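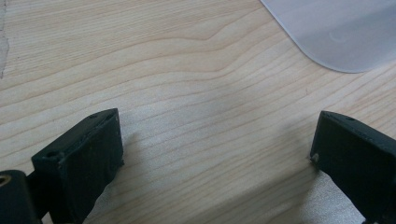
A light wood tabletop with a fine, wavy grain.

Laltach Reading Rooms: Progress Report to the Psarras Fund
January 2022

Dear friends at the Fund,

Thank you for your patience while we pulled this together. The report was meant to be a page long and I have tried to keep to that, but there is a good deal to tell you and most of it is happy, so please forgive me if I wander a little.

When we applied to you, the Laltach rooms were open for a few hours at a time and mostly served people who wanted the newspapers and a warm chair. Your grant was for the adult reading program, meaning one-to-one help for grown people who left school without reading well, or who read very well in another language and are now starting over in English. We had hoped to sign up 100 learners. We have signed up 119, and there are 20 more on the waiting list, which I find both wonderful and a bit worrying.

The learners come from all over. A good many are parents who want to help with homework, or at least not dread the notes that come home in the backpack. Several drive for a living and came to us before a license test. One gentleman told his tutor that his only goal was to read the menu at a restaurant and order something besides the special, and I am delighted to report that he has now tried the trout (he did not care for it).

Tutoring takes place in Laltach and, since the fall, at our second site in Sekstead, where the parish hall lets us use the side rooms for the cost of the heating. Sekstead got off to a slow start. We put the sessions in the afternoon, when almost everyone there is at work or on the way home from it, and for the first few weeks the tutors mostly had each other for company. Moving to early evening made all the difference, and I only wish we had asked people before we printed the flyers.

Books were the other big item in your grant. We bought 207 titles for new adult readers, and we were choosy. So much of what is sold for beginners is written for small children, and it is hard on a person of fifty to be handed a story about a duckling. We looked for short books on grown-up subjects — family history, cooking, fishing, crime, a surprising amount of romance — and the romance shelf is bare more often than not. The crime shelf is not far behind. Nearly everything we lend comes back, sometimes with a note tucked inside for the next reader, and we have decided to leave the notes where they are.

We changed our lending records over to Zeda, the small catalog program we mentioned in our application. It does what we need, though entering the older stock took far longer than planned and ate up most of two months of office time. I would budget for that differently another time. Renewals are now done while the learner is still putting on a coat, and we can finally tell which books are being borrowed at which site.

On money, we are within budget overall. We spent less than expected on travel and more on printing, mainly large-type worksheets, and we would like your permission to move the leftover travel money across to cover it. The figures are in the separate sheet. Staffing is unchanged, at 2 part-time coordinators, and both of them have agreed to stay on through the summer, to my great relief.

What worries me is tutor numbers. We lost a few over the holidays to new jobs and new babies, and training replacements takes six weeks if it is done properly. We are running another training course at Laltach next month and have asked the Sekstead parish to put a notice in its newsletter. Until those new tutors are ready, the waiting list will stay about as long as it is now. We have started a drop-in hour for people on the list, with tea, easy books and someone to sit beside, so that they do not lose heart and drift away.

If any of you would care to visit, please come in the early evening, when the rooms are at their liveliest. Parking at Laltach is easiest behind the bakery.

With warm thanks,
The Program Coordinator
Laltach Reading Rooms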